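2022-12-04
Fletcombe workshop, bench notes

Sorting the cosmetics packs

Spent the session on the mixed box of creams and lotions that came over from the Nadesero store. 35 packs in total. I had put this off twice and the labels on the box were no help.

Laid a cloth down first. The soft packs mark easily on the bare bench and the print rubs. Worked left to right, one pack at a time, and wrote each one up before touching the next.

Sort is by what is printed on the front, not by color. Last time we went by color and the pinks and browns ended up in one pile, which then had to be done over. If the front gives a plant name, that goes in the first column. Product type (cream, lotion, wash) goes in the second. Anything I can't read gets a question mark and goes to the end of the row.

Where things stand:

1. Lotions. 13 packs, all written up and back in the Fumero tray. Two have the same name in different lettering, so I logged them separately. Merge later if they match.

2. Creams. Started. The dusty pink-brown one says ANTHEMIS NOBILIS on a dark label, with Chinese characters in the small print beside it, and "Cream" in the larger lettering. Anthemis nobilis is the old name for Roman chamomile. Entered under A, with chamomile in the notes column so a search finds it either way.

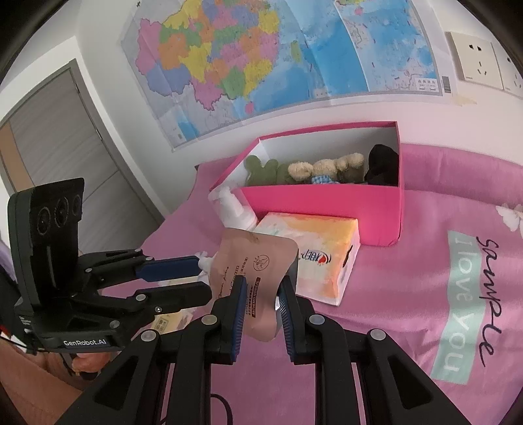 3. Washes. Not started. 5 packs, still in the box.

To do: get the small print on the creams copied out in full, ask Ha for more of the narrow tags, and carry the plant names over to the February list. The cloth needs a shake before it goes back in the drawer.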